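Filed under: Home, Mornings, Kitchen

Getting Breakfast Down to One Spot

For most of the winter, breakfast at our place was spread over the whole kitchen. The bread lived in one cabinet, the cereal on top of the refrigerator, the bowls in the dishwasher whether they were clean or not, and the toaster got pulled out from behind the coffee maker every morning and pushed back when we were done. None of this is hard work. It just meant a lot of walking back and forth before anyone was awake enough to do it well.

In May I decided to put all of it on one table and leave it there. I had tried a rolling cart first, a Dudelik with two shelves, and it was a mistake. The top was too small for a toaster and a plate at the same time, and the bottom shelf collected mail. I gave it to my sister and she keeps potting soil on it.

A table works better. Mine has a wood top, and I would pick wood again. Crumbs brush off it easily and it doesn't make a racket when you set a bowl down at six in the morning. I oil it when it starts to look dry. I used to use a Hevgate oil that smelled like oranges, but the store quit carrying it and plain mineral oil does the same job.

The rule I settled on is that big things go along the back and the front stays clear for eating. If the toaster is in front you end up reaching over it, and I have burned my wrist that way more than once. The cereal box goes in back too. I don't pour cereal into canisters anymore. I bought a set of Skustine canisters a few years ago and the lids never sealed right, and then nobody could remember which one was the stale one. The box is fine. Fold the bag down and close the flaps.

I also keep one clear bin back there. Most weeks it has bananas and whatever bread is open. By Thursday it's usually cleaned out, and that's how I know to go shopping. I like being able to see into it without lifting anything. An opaque bin turned into a place where half a loaf went green before we found it.

As for the toaster, I went back and forth on two slots or four. I bought four. With two, the second person eats when the first person is finished, and on a school day that is the difference between making the bus and not. It takes up more room, and I still think it's worth the space. Empty the crumb tray once a week. I have a reminder on my phone for it, otherwise I would never do it.

Placemats are the one part I put off, and I shouldn't have. I thought of them as something for company. What a placemat does for us is mark where the food goes, so things don't creep across the table over the course of a week. I got a round woven one from Srithong, white, and I worried about the color. It has held up. Jam comes out with a damp cloth if you get to it the same day, and I shake it out over the sink after we eat.

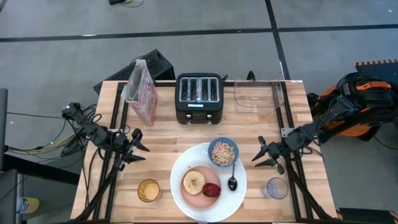
The food itself is nothing special. Half a bagel, a piece of fruit, and a bowl of oat rings is a normal weekday for us. I put the plate and bowl out the night before, and the fruit too if I remember. The bagel I cut in the morning — they go hard overnight even under a towel — and milk obviously waits in the refrigerator.

I timed it for a week because I wanted to know if it was all in my head. Before, it took me 30 minutes to get everybody fed and the counter wiped. Now it's closer to half that. The wiping is where most of the time went, and now there is only one surface to wipe.

I still haven't worked out where the coffee should go. The maker needs an outlet and the toaster has the good one. I don't want a power strip on a table where people spill milk, so for now it stays on the counter. If I move it I'll add a note to this post.

Last updated in May

14 shares | 2 comments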